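Ullis Corner Rooms: notes on the collection

Last revised Feb 23, 2026

Welcome, and thank you for taking the time to read this before opening the folders. We know that most people go straight to the files and come back to the notes when something puzzles them, and that is perfectly all right, but a few things in here will save you some head-scratching. Ullis is a collection about the corners of ordinary rooms: the small table with the plant on it, the fan that lives beside it all summer, the box on the floor that has slowly become a shelf. It grew out of a modest idea at Plondaton and has since become something we are rather fond of.

What is in the collection

There are 460 recordings in this release, each one covering a single corner and whatever furniture stands in it. Of these, 369 have written notes to go with them, giving the pieces of furniture, the things resting on top, and the kind of floor and wall. The remainder have only a short title for now. We are working through them as evenings allow, and the next batch of notes should be ready in August.

The recordings are sorted into 5 folders by activity:

tidying: things put back where they belong, or at least somewhere sensible
dusting: tabletops, ledges, the tops of boxes and the guards of fans
plants: watering, turning towards the light, moving to a better spot
moving furniture: small tables, stools and standing fans, nothing heavier
leaving alone: corners as they were found, with nothing done to them

The last folder was nearly dropped. We kept it in the end, and it has turned out to be the one we open most often ourselves, because a corner that has simply been lived in tells you a good deal about how people use a room.

How we write about a corner

We try to use the words you would use at home. A table is small or large, white or brown, and it has legs, and if the legs are thin we say so. We don't give makers' names unless they can be plainly read, and we don't guess at what a thing is made of. Where an object might be one of two things, the note says as much. "Small white handheld object, perhaps a controller" is a perfectly good entry in Ullis, and we would much sooner have that than a confident mistake.

Plants get a line each, however tiny they are. In the early days we lumped them together as "greenery", and it made the plants folder almost useless to anybody looking for one pot in particular. So a table with two small potted plants has two plant lines, with the position of each: back centre, back right corner, and so on. Please keep to this if you send us notes of your own.

Walls and floors go in too. The meeting of a plain white wall and a red-brown brick one is worth a line, as is a wood-patterned floor in mixed browns, greys and tans. These are often the quickest way of telling two similar corners apart when you have been looking at small white tables all afternoon (and we have!).
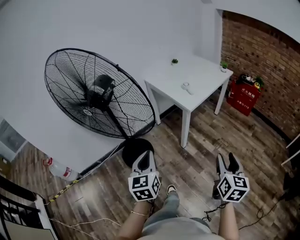 Things that end up on top of other things

This is the heading people write to us about, so we have given it a fuller explanation. Any flat surface in a room will sooner or later have something put down on it, whether or not it was meant for the purpose. A red fire-extinguisher box against a brick wall may have a green plant and a few other small bits sitting on it, and we record the box as the surface and the bits as the things on it, exactly as we would for a table. In 77 of the noted corners the main surface is something other than a table or shelf.

Lettering is copied into the note where it can be read, in whatever language it is written. Numbers count as lettering, so the 119 on a fire-extinguisher box goes in alongside the characters.

Standing fans

Fans have their own entry, after a long and good-natured disagreement. Shearer, our first tagging sheet, had them down as furniture; Staltau, the second, called them appliances. They now sit under "standing things", together with floor lamps and coat stands. Please note the colour, the shape of the base and which way the head is tilted, and leave out the speed setting.

Known gaps

We have far more small tables than large ones, and hardly any carpet. Titles in the dusting folder are uneven, and a few still use the old Staltau wording. Some tabletop items are listed simply as "small item", and will stay that way until we can do better by them.

Sending corrections

Corrections are very welcome, even tiny ones. Give the folder, the title of the recording and the line you would change, and put your own wording underneath. We read them all, though replies can be slow in the busier months.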